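Clemari approach 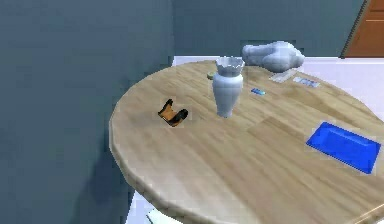
The Clemari approach is a way of running a nursery school in which the youngest children, usually those between two and five, spend much of the year on one long shared enquiry. It takes its name from the Clemari nursery in Unavthorpe, where it was first put into practice, and it is still most at home in small nurseries with a settled staff, though a fair number of infant schools have borrowed parts of it over the years (sometimes without quite realising where they came from).

Origins

The Clemari nursery opened in a former seed merchant's with 37 children on its register and rather less furniture than it would have liked. Its teachers had come from ordinary infant schools and had brought their habits with them, among them the weekly topic: autumn leaves one week, people who help us the next. They found that the children were often only getting properly interested on the last morning, just as the leaves were being swept off the display shelf to make room for a toy fire engine.

In the second year the staff decided to leave a topic alone until the children had finished with it. The subject happened to be drains. A blocked gutter in the yard had caught the children's attention in November, and they were still drawing pipes, listening at gratings and arguing about where bathwater goes when the spring term ended. The teachers' notes from those months were later gathered into a booklet, The Drain Book, which ran to 44 pages and is remembered with great affection by people who trained at the time.

Practice

A Clemari enquiry, known within the schools as a "long question", begins with a period of watching. Teachers write down what the children say and do, as nearly word for word as they can manage, and read these notes to one another at the end of the day. Only when the same interest has come up several times, from different children, is it taken up by the group.

The day itself is kept very plain. There is a gathering in the morning, a long unbroken stretch for play and work, a meal, a rest, and a second gathering at which the children hear some of their own words read back to them. This reading back is perhaps the part that visitors remember best. A three-year-old who has said that shadows are "tired from the walk" will hear it repeated with complete seriousness, and will very often have something further to add the following day.

Parents are asked in one evening each half-term to look through the notes and, if they wish, to write in them. Grandparents are welcome too, and at Unavthorpe it was usual for the evening to go on a good deal longer than planned.

The Bianchini room

Most Clemari nurseries set aside a workroom called the Bianchini room, after the firm of paper makers that once supplied the original nursery with its offcuts. Card, clay, wire, cloth and tools are kept there on low shelves, and children may leave a piece of work unfinished and come back to it. Tidying away at the end of the session is therefore a gentler business than in many nurseries — a half-built bridge may stand for weeks.

Training and spread

Training was for many years offered only at Unavthorpe, on a course lasting 40 weeks, most of them spent in the classroom alongside an experienced teacher. The Trovine centre later took over the teaching and added a shorter course for those already in work. It also looks after the archive of nursery notes, which holds 404 volumes, a good many of them with paint on the covers.

Reception

Supporters have praised the approach for its patience and for the care it takes over children's talk. Critics have pointed out that it asks a great deal of staff, who must find time to write and read notes on top of everything else, and that it suits large nurseries poorly. There has also been a long-running and mostly friendly disagreement about quieter children, whose interests may be missed when the group's question is chosen from what has been said aloud. Several nurseries now include drawings and observations of solitary play in the daily notes for this reason, and the Trovine course has taken up the same practice.

See also

Emergent curriculum
Nursery education
Project-based learning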